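Llevo toda la semana peleándome con la mano izquierda y por fin tengo un rato para escribirlo, sobre todo para que la próxima vez no tenga que empezar de cero (mi yo de junio no apuntó nada, gracias, majo).

Os pongo en situación: la celda Ketari, la de las dos manos, empezó a cerrar mal. No siempre, claro, eso habría sido demasiado fácil. Cerraba bien veinte veces y a la siguiente el pulgar se quedaba corto y el objeto se iba rodando. Lo primero que pensé fue en el software y perdí una tarde entera con los registros de Zerncombe, que es el programita con el que lanzamos las rutinas. Pues no. El contador de ciclos marcaba 2,319 y el manual de las manos pide revisar los tendones cada 2,000. O sea, que íbamos tarde y la culpa era mía.
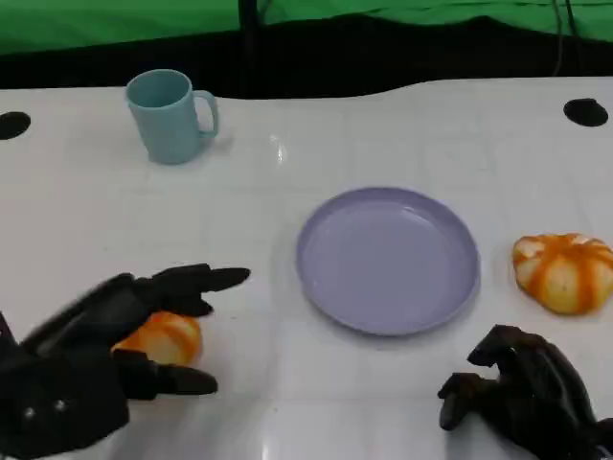 La revisión de tendones es pesada pero no difícil. Se abre la mano, se limpia, se tensa dedo por dedo y luego se vuelve a calibrar el cero, que es lo que más tarda. Para comprobar el resultado uso siempre los mismos cacharros: la taza, el plato lila y las dos calabacitas naranjas y blancas, que son las mejores chivatas que conozco porque tienen gajos y un dedo mal tensado no sabe dónde apoyarse. Me gusta empezar por la izquierda con una calabaza y tener la otra mano recogida, con los dedos doblados, para que no me líe las lecturas. Si el cierre sale igual en 300 repeticiones seguidas, doy la mano por buena. Y si falla una, vuelta al destornillador, qué le vamos a hacer.

Lo que sí me dio guerra fue el juego entre el nudillo y la carcasa. Compré un paquete de arandelas finas de Shim (sí, la marca se llama así, no se complicaron mucho) y probé grosores hasta que el dedo dejó de bailar. Ojo con pasarse: con una de más, el dedo va duro y el motor se calienta enseguida. Yo me pasé, por supuesto, y tuve que desmontarlo otra vez a las once de la noche.

Ya puestos, le tocó el turno también a la pinza, que llevaba meses sin que nadie le hiciera caso. 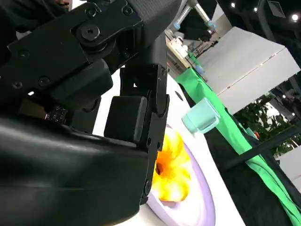
Con la pinza voy más rápido: reapretar tornillos, mirar que los pasadores no tengan holgura y limpiar las almohadillas de goma con un paño apenas húmedo. Nada de alcohol, que a mí me las dejó resecas una vez y agarraban fatal. Entre una cosa y otra serán aproximadamente 7 minutos, y aun así lo voy dejando... ¡no hagáis como yo!

Me queda pendiente pedir tendones de repuesto a Skillutley, que la última vez tardaron una eternidad, y poner un aviso en Zerncombe para que salte antes de llegar al límite. Si alguien ha conseguido que ese aviso llegue por correo, que me lo cuente en los comentarios, porque a mí solo me sale en pantalla y lo cierro sin leerlo.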